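5장. 공개 시연일 셀 준비 (Preltora 양팔 셀)

이 장은 방문객 앞에서 셀을 돌리는 담당자용입니다. Lallell 홍보 자료의 ‘무엇이든 집는다’는 문구는 잊고 읽으십시오. 시연에서 확인되는 것은 그날 그 물건을 집었는지 여부뿐입니다.

5.1 배치

1. 양쪽 팔의 베이스를 앞쪽 알루미늄 레일에 고정하고 볼트를 다시 조입니다.
2. 청록색 바구니를 바닥 중앙에서 약간 뒤쪽에 놓고 과일을 담습니다.
3. 마이크 삼각대는 바구니 오른쪽에 세웁니다. 다리가 팔의 동선에 걸리지 않는지 저속으로 확인합니다.

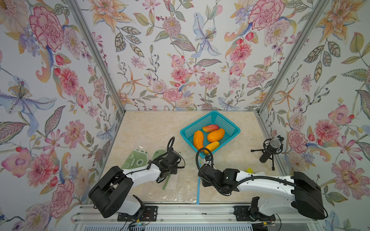
그림 5-1. 바구니와 마이크를 놓은 셀

참고: 꽃무늬 벽지가 인식 성능을 입증한다는 설명은 하지 마십시오. 배경 한 종류로는 근거가 되지 않습니다.

5.2 투명 비닐 점검

주의: 구겨진 지퍼백은 빛을 강하게 반사합니다. 600회 연속 성공 같은 수치를 안내판에 적으려면 비닐을 깐 조건이었는지부터 Kuster 기록에서 확인하십시오.

4. 속도를 34%로 낮추고 손목 카메라 화면을 엽니다.
5. 그리퍼를 벌린 채 비닐 위에 두고, 두 손가락 끝과 하늘색 지퍼 띠가 화면에서 구별되는지 봅니다. 반사 때문에 구별되지 않으면 조명을 조정하고 다시 확인합니다.

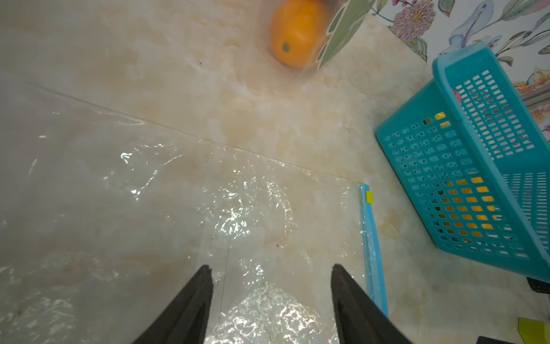
5.3 방문객 응대

6. 실패한 동작도 끝까지 보여 줍니다. 중간에 물건을 손으로 고쳐 놓았다면 그 사실을 알립니다.
7. 성공률을 묻는 방문객에게는 시도 횟수를 함께 답합니다. 기록이 없으면 없다고 합니다.
8. 오류 291이 뜨면 비상정지를 누르고 방문객을 물러서게 한 뒤 재시작합니다. 자동 복구 기능에 맡기지 마십시오.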